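Got back from the open day at the Feyisa lock and key works in Clovlow and I'm still grinning. I've wanted to see how keys get cut properly ever since I ruined two blanks in my own garage, and the train ride out from Cillambridge was worth every minute.

We started in the small rooms upstairs, where Mekdes Chala gave a short talk on the history of the pin tumbler lock.
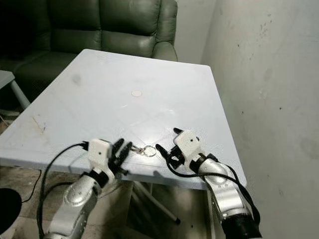

One of the upstairs rooms, with the light gray-blue table.

Then down to the cutting floor! The older machines trace your key with a little guide while a wheel cuts the blank beside it, and the noise goes right through your teeth. I got to cut one myself - a plain house key - and then clean off the burrs on a wire brush. 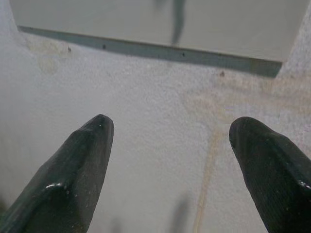 Gemechu Tekleab thought the brushing matters more than the cutting, and said most keys that stick in a lock were simply never cleaned up. I went home and checked mine. Guilty.

Lunch was soup and flatbread in the yard, 5 dollars, and I could have eaten it twice. After that came the master key session, which I'd been looking forward to most. 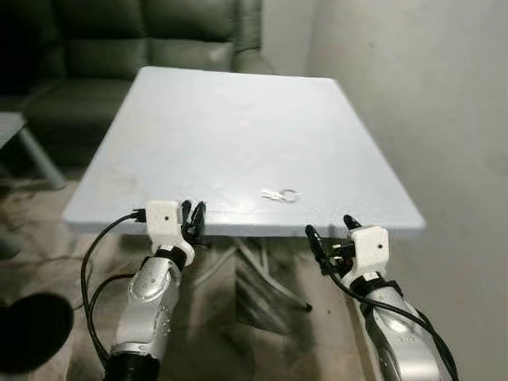 Master keying is a lovely bit of thinking. Each lock gets extra spacers between its pins, so it opens at more than one height, and the plan for a big building (theirs had 100 doors) fills a whole wall chart. Obsa Degefa went through it slowly and took every question, even my silly ones. A small set of keys on a ring, like the one on the white table, could stand in for a bunch you'd need two hands to carry.

I bought a padlock kit in the shop for 33 dollars and haven't managed to put it back together yet. They run another open day in July and I've already asked for a place.

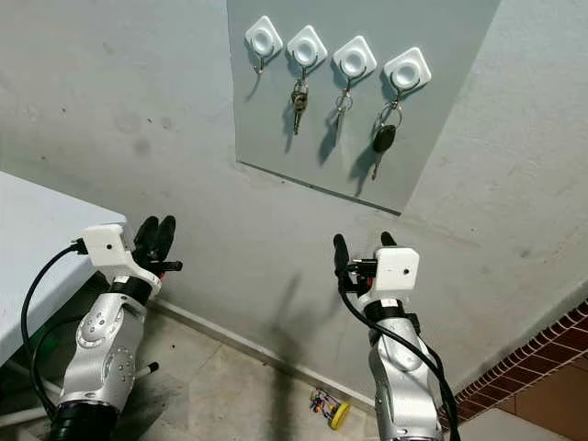
Keys on their hooks, Feyisa works, 5/13/20.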